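# The Surface Problem: Why Dressing Tables Fill Up and What Can Be Done

Student project report, Domestic Design module. Fongchan Inthanon, February

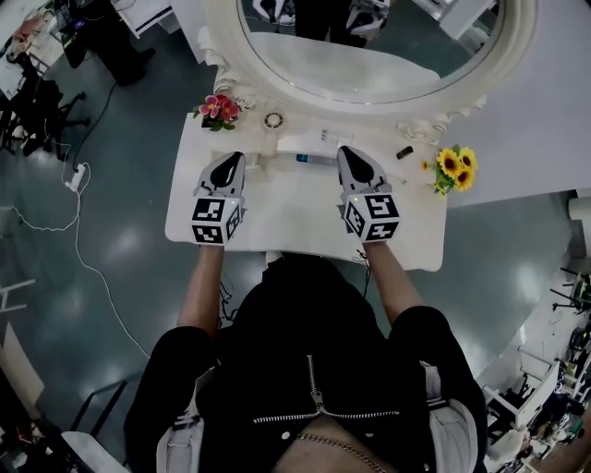 ## 1. Where the idea came from

My original proposal was on kitchen storage. It was turned down on the grounds that four other people had proposed kitchen storage, and I was asked to find a piece of furniture that nobody else in the seminar wanted. I chose the dressing table, partly out of spite and partly because I have lived with one for most of my life and have never once seen the whole of its top.

The white vanity studied in this report has a glossy top with a curved front edge and a large oval mirror behind it, in a carved frame with scrolls at the lower corners. The style is baroque by way of a furniture catalogue. I am fond of it. I also think it explains a good deal about why people can't keep such tables tidy, and I come back to that in section 3.

The question I set myself was a small one: if a dressing table is cleared and set out properly, what makes it go wrong again, and how soon?

## 2. Method

I asked households in Pustovville whether I could look at their dressing tables, by way of a card in the launderette window. I had hoped for a flood of replies. I got 10, one of which was from a man who wanted to sell me a wardrobe. That left nine tables, and I am grateful to all nine owners, including the one who tidied hers before I arrived and so had to be asked to untidy it.

At each house I did the following:

1. Noted what was on the table and where it stood.
2. Asked the owner what each thing was for and when it had last been used.
3. Cleared the top, wiped it, and put back only what the owner asked for.
4. Came back after 24 hours and again after two weeks.

Anything that was put back went into one of three groups. "Working" things are used at the table. "Standing" things are there to be looked at, such as flowers. "Resting" things have been put down on the way to somewhere else and have not yet got there. The names are mine. My tutor suggested "functional, decorative and transient", and I used those for a week before noticing that I had to look up my own notes to remember which was which.

## 3. What I found

### 3.1 The back row

Every table had a back row. Owners push things towards the mirror to clear a space at the front, and the things stay there. On the white vanity this is easy to see: a bunch of pink artificial flowers stands on the left, in front of the frame, and there is a round white object near the centre back. A white box also lies on the top, with a small blue-and-white bottle on its side directly in front of it.

The flowers are a standing item and behave well. Across all nine tables, standing items hardly moved in two weeks, apart from a china dog that was moved by a real one. Bottles are another matter. A bottle lying down takes up more of the table than the same bottle standing up, and three owners told me, quite separately, that they lay bottles down "so they won't fall over". I couldn't fault this.

### 3.2 The mirror

I had expected mirrors to encourage tidiness by showing people the mess twice. Owners said the opposite. When you sit at a dressing table you look at your own face, and the table could be on fire before you glanced down. A large ornate frame makes this worse, as it draws the eye up and gives the whole thing a finished look whatever is going on underneath.

The two tables with small plain mirrors were the neatest in the study. Two tables prove nothing, and one of those owners irons her pillowcases, so I would not build a theory on it.

### 3.3 The front edge

A curved front edge gives a little more room in the middle and less at the sides. Most people I visited kept the middle free for their elbows. The sides filled with resting items: keys, receipts, a spanner, half a packet of mints. At the first return visit most tables had at least one resting item. By two weeks every one of them did, and the spanner had been joined by another spanner.

## 4. Trying a layout

I drew up a layout and tested it on four of the tables. Flowers stay at one side, against the frame. Boxes go at the back with a long side facing forwards. Bottles stand up, in a shallow tray, and the tray must be small enough to be annoying. I borrowed two trays from Pisarwood, the furniture workshop on Jastlow Road, and bought two more of the kind sold for seedlings.

The seedling trays did better. Owners felt the Pisarwood trays were too nice to put bottles in, so they kept the trays empty and put the bottles next to them. One owner, Mrs Butkienė, put her seedling tray on the windowsill and grew cress in it. I have recorded this as a partial result.

With a tray in use for its intended purpose, the tables lasted longer before the back row re-formed. The resting items were not affected in the least. I now believe that they can't be stopped, only given somewhere to go, and a bowl by the bedroom door would probably do more good than anything placed on the table itself.

## 5. Problems with the study

- Nine tables is a small number.
- Owners knew that I was coming back. One rang to ask if she was "allowed" to put her hairbrush down.
- My groups overlap. A perfume bottle that is never opened is a standing item to me and a working item to its owner, and I lost that argument five times.
- I had meant to measure the free area of each top. I bought the wrong sort of squared paper and ended up judging it by eye.
- The word limit for this report was 3000 until someone noticed it was a misprint, so the section on drawers has gone. It was the best section.

## 6. If I did it again

I would start with the drawers. Several owners opened theirs to show me, without being asked and with some pride, and they were in far better order than the tops. I'd also like to visit at different times of day. All my visits were in the late afternoon, and a dressing table at eight in the morning, with its owner late for the bus, must be a very different piece of furniture.

The trays from Pisarwood have been returned. Mrs Butkienė's is still in use and the cress is on its second sowing.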